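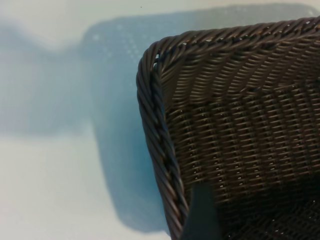 Condden Craft Circle - Members' Blog

I've had a dark brown basket on my mind all December! It's the twisted rim that gets me, the way it winds around like rope and then turns down the corner in a braid. Emília Tóth tried to teach us that edge last month and I undid mine 8 times (my thumbs still hurt). Tiny bits of light come through the weave too, which I love. I'm keeping yarn in mine - 15 balls so far, and I'm pretty sure I can squeeze in two more before I have to start another one.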